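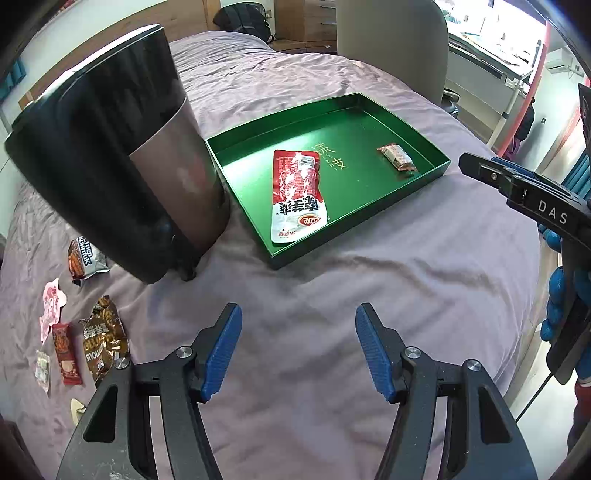
3.2 纺织品表面对室内降尘的滞留与再悬浮

室内降尘的沉积通量通常以硬质水平面为参照面进行测定，但住宅中面积最大的朝上表面往往是床品与软垫。已有的箱式模型多将其并入“地面”一项处理，由此带来的偏差在卧室尺度上不可忽略。本节讨论织物表面的滞留系数与再悬浮率，并给出后续各节所用的参数取值。

3.2.1 采样点与采样程序

采样在Ellside与Planberg两处居住区进行。前者为临街多层住宅，后者距主干道较远，建筑年代较晚，外窗气密性等级较高。每户仅取主卧室，起居室及厨房因烹饪源干扰较强而不纳入。采样期自二月开始，此时两地均处于供暖季，室内相对湿度偏低，有利于观察静电吸附的贡献。

采样前由住户更换洗净的床单，不使用柔顺剂。采样面积以金属框限定，框内表面以恒定流量抽吸，滤膜在恒温恒湿条件下平衡后称重。参照面为置于床头同等高度的玻璃板，与织物面同步暴露。床面的日常使用不作限制，但要求住户记录整理床铺、就坐及放置物品的时刻。图4为床面的一种日常占用状态，床单存在褶皱，其上放有容器与装有小包装食品的浅托盘。此类物品覆盖的区域不计入有效暴露面积。

3.2.2 滞留系数的定义

设织物面单位面积的净积尘量为m，同期玻璃参照面的积尘量为m0，则滞留系数定义为R=m/m0。R大于1表示织物对颗粒的捕集强于光滑表面，其来源包括纤维间隙的机械截留、表面粗糙度引起的近壁湍流增强以及静电作用。由于m为净值，R同时包含了再悬浮损失，因此不能直接解释为捕集效率。对于受扰动较少的表面，两者差异较小；对于每日使用的床面，应将再悬浮项单独列出。

需要指出的是，褶皱使实际表面积大于投影面积。本文统一采用投影面积，以便与箱式模型中的几何面积保持一致。若改用展开面积，R值将相应降低，但不同织物之间的排序不受影响。

3.2.3 再悬浮试验

再悬浮率在Klinhom试验舱内测定。舱内壁面接地，送风经高效过滤，背景颗粒浓度稳定后方可开始试验。织物样品预先均匀加载标准粉尘，以落重方式施加机械扰动，模拟坐下与翻身两类动作。颗粒浓度由光学粒子计数器连续记录，采样口距织物表面的高度在各次试验中保持不变。每种织物重复3次，两次重复之间以过滤空气吹扫，至浓度恢复背景水平为止。

结果按粒径分为两档，以10 μm为界。粗颗粒档的浓度峰值出现较早，衰减亦快，主要受重力沉降控制；细颗粒档的峰值较低，但拖尾明显，其衰减速率与舱内换气速率接近。连续施加扰动时，首次扰动释放的颗粒量最大，后续各次依次递减，说明织物表面存在一部分结合较弱、易于脱附的颗粒。该部分的占比与织物组织结构有关：平纹织物较高，起绒织物较低，后者的颗粒多陷于绒层底部，需更强的扰动方能释出。

3.2.4 织物类型与湿度的影响

化纤织物在低湿条件下的R值高于棉织物，随相对湿度升高，二者趋于接近。这一趋势与表面电荷的耗散规律相符。棉织物的R值对湿度的依赖较弱，但在高湿段略有上升，可能与纤维吸湿膨胀后间隙结构的改变有关，现有数据尚不足以验证这一推测。

洗涤次数的影响表现为两个相反的过程。初期洗涤去除浆料与浮毛，R值下降；其后纤维磨损起毛，R值缓慢回升。Planberg样本中新购床品所占比例较高，在比较两地结果时已按洗涤次数分组，以避免将织物老化的影响误归于建筑气密性。

3.2.5 对箱式模型参数的修正

将上述结果代入箱式模型时，原“地面”项拆分为硬质面与织物面2项，分别赋予沉积速度与再悬浮率。再悬浮率不再取常数，而以住户记录的扰动时刻为输入，按脉冲形式加入源项。修正后的模型能够再现清晨整理床铺后出现的浓度峰，原模型对该峰值没有响应。夜间时段的改进有限，翻身动作缺乏独立记录，只能以平均频率代替。

模型的验证采用Gidmont数据集，其中包含与本研究条件相近的卧室连续监测记录。该数据集未提供织物类型信息，计算中统一按平纹棉处理，由此引入的不确定度在第4节中讨论。

3.2.6 局限性

首先，采样集中于供暖季，结论不宜直接外推至夏季自然通风工况。其次，金属框限定的采样面多位于床面中部，床沿与枕侧的积尘分布未能覆盖，而枕侧与呼吸带的距离最近，对暴露评价的意义更大。再次，落重扰动的能量虽可重复，但与人体动作的接触面积及持续时间存在差别，所得再悬浮率宜用于织物之间的相对比较。

图4 床面日常占用状态（Ellside采样点）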